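Getting Started with the Lirko Hand-Held Gripper Kit

13/03/2018 - by Olis workshop team

Filed under: Kits & Grippers, How-To

The Lirko is a gripper you hold in your own hand. It comes with a camera that looks down over the fingers, and it is sold by Virk as a kit for people who want to record grasping tasks before they buy a full arm. We have used one for two weeks. The manual is short, so I write down how we set it up.

What you need

The kit, a charged battery, a white table, and a computer with the Nevow software. The free version of Nevow is enough. Keep 20 GB of disk space open, the recordings are large.

Step 1. Check the links

Open and close the gripper by hand a few times. Both sides should move together. If one side is slower, loosen the pivot screw a little and try again. Do not use oil on the plastic.

Step 2. Mount the camera

Push the camera into its holder until it clicks. In our kit it was upside down the first time, and we had to turn the picture by 180 degrees in Nevow. It is easier to turn the camera.

Step 3. Set the jaw limit

In Nevow, go to Device, then Jaw, and choose a closing level. Level 3 is the default and I find it too strong for thin plastic. We work with level 2 - it holds well and leaves no marks.

Step 4. Practice the approach

Start with a food storage container with a lid. A clear one is a good test, as the walls are hard to see on a white table. Come in low from the side, with the jaws closed, and stop when the tips are in front of the lower part of the wall. Look at the preview: the seam between the jaw halves and the finger links on both sides must stay visible. Then open the jaws, move forward and close slowly.

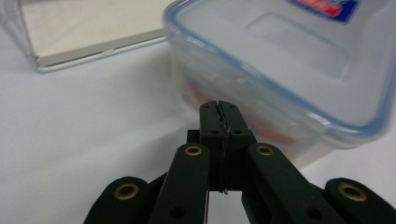 Step 5. Record and save

Press the button on the handle to start, and press it again to stop. Wait for the green light before you put the gripper down. We lost one good recording in this way.

Our opinion of the kit

The mechanics are solid and the price is fair for a small lab. The cable is too short, and I wish the handle had a softer cover. Virk told us that a longer cable will come in May.

We use cookies to remember your settings. By reading on you accept this.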